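Does my country's central bank reserve figure have anything to do with my exchange rate?

Posted by Toivo Manninen in Money and Banking

Hello all, and thank you in advance for your patience with me! I get paid in dollars for translation work and send part of it every month to my mother in Evunberg, where it's changed into local money through Zellaler. Last month she got noticeably less for the same 564 dollars, and when I went looking for why, every article talked about the central bank's foreign reserves falling in August. I understand that reserves are dollars and gold and so on that the bank keeps - but I don't see how that reaches my mother's account. Should I be sending more now, before it gets worse, or waiting? I have 2,000 dollars set aside that could go at any time.

Sipho Modise

Hi Toivo, I've been sending money home for years, so I've had this same worry more than once. The reserves don't set your rate directly. The central bank can sell dollars from them when the local currency is sliding, and that slows the slide down. When the pile gets smaller, traders start to wonder how long the bank can keep it up, and some of them sell ahead of time, so the rate can move on the worry alone.

A drop in one month doesn't tell you very much, though. Sometimes the government has simply made a big payment on its foreign debt, or the price of gold went down and took the total with it. Look at several months in a row, and at how many months of imports the reserves would pay for.
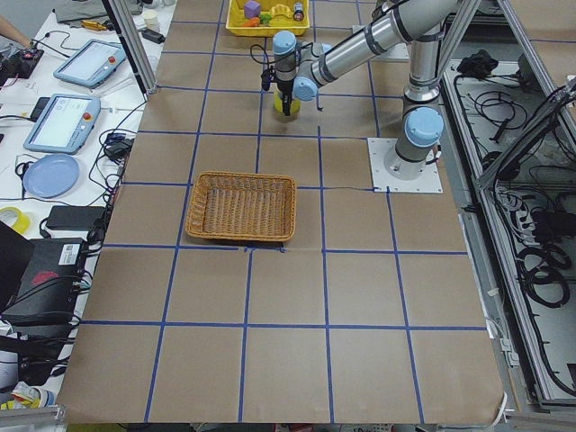

What I'd check before moving the 2,000 dollars

First, compare the rate Zellaler gave your mother with the market rate at the same time of day. The gap between the two is their margin, and it may have grown all by itself. I once blamed the central bank for a whole season when my provider had quietly widened theirs! Second, ask about the flat fee. If it's the same on 100 dollars as on 2,000, then lots of little transfers will cost you. After that I'd split the money into a few parts and send them over some months. You won't catch the best rate that way, but you won't catch only the worst one either.

Hanrahan

just use Brornix, rates are better. I sent 186 last week no problem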